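4. Preserving an opened bottle with the Holia stopper

The box says your wine will keep for 13 days. Treat that with some suspicion. In our June tastings a plain Bezerra red was fair after nine days and dull well before the date on the box. Whites did worse.

1. Stand the bottle upright and wipe the inside of the neck. A sticky rim leaks, whatever the leaflet claims about the seal.

2. Push the stopper in until the collar touches the glass. Don't twist it.

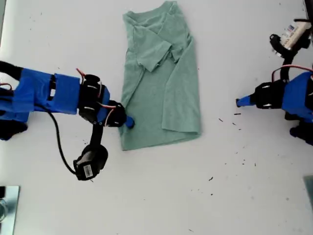 3. Press the gas button for two seconds and let go. Vilon rates each capsule at 600 presses. We have never got near that, so buy a spare before you need one.

4. Check the dial. If the needle drops while you watch, take the stopper out and start again from step 1.

5. Put the bottle in the fridge, reds included. In my view the cold does most of the work – the gas gets most of the credit.

Caution: never use the stopper on sparkling wine. The pressure can force it out of the neck.

Note: "restores tired wine" is printed on the lid. It does no such thing. A wine that was flat when you closed it will be flat when you open it.

Note on old bottles: mature wines fade quickly once open, and I wouldn't trust any gadget with them. Drink them the same evening.
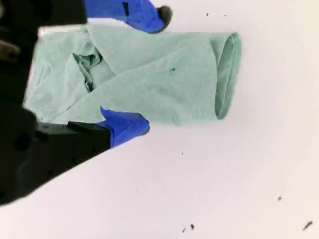
Heather Galbraith disagrees with that last note: "I kept half a bottle of old Brundness white for two nights and it was still lovely. I'd say try it before you pour it all out."

One bottle proves little, but taste yours before deciding. For changing the capsule, see section 5.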